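같이 일할 사람을 찾아요! 저는 작은 향신료 가게 헬텔로(Heltelo)를 꾸리고 있는 카롤리나 브라간사(Carolina Bragança)예요. 가게 문을 연 뒤로 포장도 택배도 손님 응대도 거의 혼자 하다시피 했는데, 8월부터 온라인 주문을 새로 받기로 하면서 도저히 손이 모자라더라고요. 그래서 이렇게 글을 올립니다.

하실 일은 어렵지 않아요. 오전에는 들어온 주문을 확인하고 향신료를 소분해서 봉투에 담고요, 오후에는 매장에서 손님을 맞습니다. 지금 다루는 품목이 106가지라 처음엔 이름 외우는 것만으로도 머리가 아플 거예요 (저도 아직 큐민이랑 캐러웨이 병을 바꿔 집을 때가 있어요). 천천히 익히시면 됩니다. 냄새로 먼저 외우는 분도 있고 색으로 외우는 분도 있더라고요.
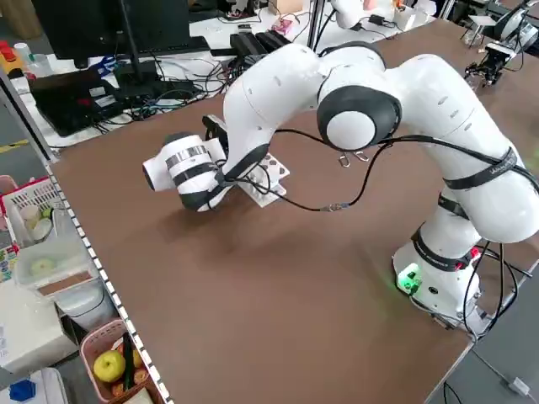 갈색 상판 위의 흰색 로봇 팔

근무 시간은 오전 10시부터 오후 4시까지, 주 4일이고 요일은 만나서 같이 정해요. 점심은 제가 합니다! 대단한 건 아니고 카레나 렌틸콩 수프 같은 것들인데, 새로 들어온 향신료를 시험 삼아 넣는 날이 많아서 가끔 맛이 좀 이상할 수도 있어요. 못 드시는 음식이 있으면 미리 꼭 말씀해 주세요. 특히 견과류나 참깨, 겨자 알레르기가 있는 분은 하루 종일 가루를 만지는 일이라 지원 전에 저랑 먼저 통화를 하셨으면 해요.

경력은 안 봅니다. 대신 저울 눈금을 꼼꼼히 보시는 분, 그리고 손님이 "지난번에 산 그 빨간 거요" 하고 물어도 웃으면서 같이 찾아 주실 분이면 좋겠어요. 트런드소프(Trundthorpe) 시장 근처에 사시면 출퇴근이 편하실 거고, 베르누라우(Wernurau) 쪽에서 오시는 분께는 버스비를 따로 드려요. 첫 2주는 살바도르 세라노(Salvador Serrano) 씨가 옆에서 알려 드립니다. 블렌딩은 저보다 훨씬 잘하는 분이니까 궁금한 건 마음껏 물어보세요. 작년 겨울에 나간 마토스(Matos) 믹스 437봉지도 전부 이분 배합이었어요.

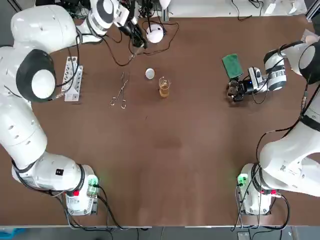
향신료를 하나도 모르는데 지원해도 되나요?
그럼요, 기본적인 건 첫 2주 동안 일하면서 배우게 되고 그 기간 급여도 똑같이 드려요.

지원은 가게 메일로 간단한 소개만 보내 주세요. 이력서 양식은 없어요. 제목에 "포장 지원"이라고 적어 주시고, 본문에는 연락처와 일할 수 있는 요일, 그리고 제일 좋아하는 향신료나 음식 한 가지를 써 주세요. 후추라고 쓰셔도 괜찮아요 :) 메일은 제가 저녁에 몰아서 읽는 편이라 답장이 밤늦게 갈 수 있습니다. 가게로 직접 오시려면 손님이 좀 빠지는 오후 3시 이후가 좋아요.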